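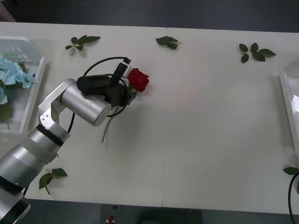 Fesberg Floral Packing
Staff and Management Consultative Meeting
Minutes, November

Chair: Manikandan Suvarna
Minutes taken by: Satish Reddy
The meeting opened at 4 p.m. in the upstairs meeting room.

1. Minutes of the previous meeting
Approved with one correction. Item 6 should refer to the Timton site and not to Annamalai.

2. Robotic handling of stems
The Chair reported on the trial of the Hatent arm at the sorting table. The trial covers roses and hydrangeas. Staff place the stems, set out the bins and check each bloom for bruising after handling. A total of 104 stems were logged in the last trial period. Roses gave fewer problems than hydrangeas, whose heads are wide and mark easily.

Bench staff stated that the written procedure does not say who decides when a bloom is rejected. The Chair confirmed that the decision rests with the person at the bench and that no reject target will be set during the trial.

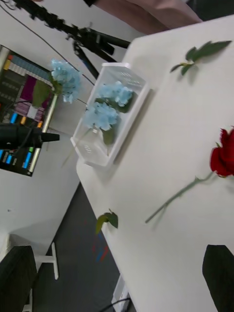
Staff asked that leaf sprigs and trimmings be recorded separately from whole stems, as the present log sheet has one column for both. Agreed. S. Reddy will issue a new sheet.

3. Effect on positions and hours
The Chair stated that no position at Fesberg will be removed as a result of the trial. Staff representatives asked for this in writing, and asked that it also cover seasonal workers. The Chair agreed to the first request and will take the second to the Timton office.

Four bench staff have moved to checking duties for part of each shift. Two of them reported that the work is easier on the hands but harder on the eyes and requires long periods of standing. It was agreed that checking will be limited to 30 minutes at a time, followed by a change of task.

Pay grades for checking duties were discussed without agreement. The item is carried forward.

4. Training
Annamalai has offered places on its operator course. Staff asked that places be open to all bench staff and not assigned by length of service. Agreed. Course time will be paid as normal hours.

5. Purchasing
An order for 300 bin liners was approved.

6. Actions
M. Suvarna: written statement on positions; reply from Timton on seasonal workers.
S. Reddy: revised log sheet; course sign-up list; amended procedure showing who rejects a bloom.

7. Any other business
The break room heater has been reported again. Maintenance to be contacted.

The meeting closed at 5:10 p.m.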